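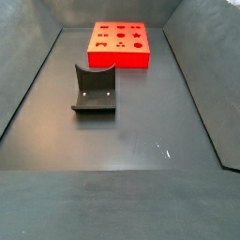
Working next to the arms: your questions, my answers

I'm Dagim Demissie. I worked the packing benches at Claltinbridge before I moved over to the robot cells, so I've stood on both sides of this one. People stop me in the hallway with the same questions, and I finally sat down and typed up what I keep saying. Last updated 6 December 2024. If I got something wrong, come find me and I'll fix it.

Is my job going away?

I'm starting with this one because it's what you really want to know. No bench packer has been let go over the arms, and the agreement we signed in September says nobody will be for the length of the Troncoso contract. What has changed is what you do all day. Five people have moved from hand packing into cell operator jobs so far, me included. I can't promise you what happens after the contract ends, and I'd be suspicious of anyone who did.

What is a cell operator, anyway?

You look after the bins. You set the parts out, start the run, watch it, write down what went wrong, and set the parts out again. When an arm drops something or stops halfway, you clear it. It's a lot less lifting than the benches and a lot more looking. My shoulders love it. My eyes get tired, I'll admit, and I've started taking my short breaks by the loading dock just to stare at something far away.

Why are we practicing with a toy?

Ha, everybody asks. It's a shape sorter, yes, same idea as the one your toddler has. Nine openings in the top, a star, a round one, an arch, three little circles bunched together, and so on. The Lellholm kits we pack are full of small parts that have to go into fitted trays, and getting a peg into the right hole is the same kind of problem with cheaper parts. If an arm can't line up a peg over an opening, I don't want it anywhere near a customer order. Also, you can tell from across the room whether a piece is in or not, and that's more than I can say for some of our trays.

What does a run look like from where the operator stands?

Mostly it looks slow! You're waiting on one small piece and two skinny fingers, and the part worth watching is the last little bit, right where the piece meets the block. That's where your notes come from. 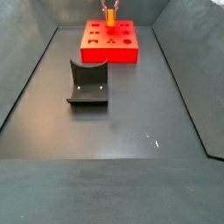 I tell new people to keep their attention on the bottom end of the piece and forget about the rest of the arm. A peg that's leaning at the top of the hole is going to give you trouble, and if you were looking at the elbow you'll have nothing to write down. Short notes are fine. "Caught on the rim" is a perfectly good note. "Weird" isn't, and I know because I wrote it about a dozen times my first month and Tadeo made me go back and try to remember what I meant.

Who is Tadeo?

Tadeo Sosa, our lead on the cells. He reads every note we write. If you've got an idea about how the bins should be set up, take it to him, he likes being argued with.

Do I need to know how to program?

Nope. I don't. The setup and the software side belong to the engineers from Verneck, and they're on call during both shifts. You'll learn the start and stop screen, the log, and how to put the cell in safe mode before you reach in. Training is paid at your regular rate and most people are comfortable by the end of it. If you aren't, ask for more time. I did.

Why are you all so fussy about the bins?

Because a bin that's a bit off makes for a bad log. Before each session I look over the floor of the bin for crumbs and specks, check the sides, and make sure the block and the black holder are where the setup card says. You'll see scuffs on the gray panels and those are okay, leave them alone. Please don't scrub the panels with anything from the janitor's closet. Dry cloth only.

Can I put my hand in while it's running?

No. Not for a second, not to nudge one little piece, not even if you're sure it's finished. Safe mode, wait for the light, then reach. This is the only rule I get grumpy about.

Are they using the runs to measure how fast I work?

I asked this in writing before I'd switch over, so I'm glad somebody else is asking. The log counts the arm's attempts. We're at 1,597 of them on the peg work, and 163 got flagged for a second look by an operator. It doesn't time your resets or your breaks. Your initials go next to your notes so Tadeo knows who to ask about them. If that ever changes, the agreement says we have to be told first.

Does it pay more?

Yes, you go up a grade once you're signed off, and there's a one-time $500 payment when you finish training. Mine came two checks later than I expected, so don't spend it early.

What if I try it and hate it?

Then you go back to your bench, same shift and same seniority. One of the first five did that. She missed the radio and the company, and I get it, the cells are quieter and you can go a good while without talking to anyone. I miss the bench crew too, so I eat lunch over there.

How do I sign up?

Put your name on the sheet outside the break room or tell Tadeo. You can also come stand with me for an hour first and see how you like it. Just clear it with your shift lead and wear closed shoes.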